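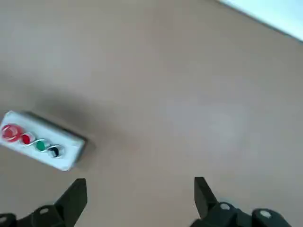
Slide 1. White control box on a beige tabletop.

Search this site Enter keywords Go
Print this page | E-mail this page

Standby load in small offices: speaker notes
Farzana Zaidi, 10 March 2020

Slide 2. Define standby load: power drawn while equipment is on mains but doing no work. Leave heating out. Olumide Usman covers it after the break.

Slide 3. Method. Plug-in meters at 18 desks, one reading per hour, 1228 readings kept. Readings under 3 watts were logged but are left off the chart. Mention that the Siriwan office was metered in August, with half the staff on leave.

Slide 4. Chart by device type. Monitors first, then printers, then chargers. Pause here. Someone will ask about routers; they stay on overnight and are counted as working load.

Slide 5. Switched power strips. Pornthip Kaewkla has the wiring plan if the Prirenov people want it. Do not quote a payback period; prices are still out for bid.

Slide 6. Next round: same meters, longer run, Usik building. Take questions. Handouts are by the door.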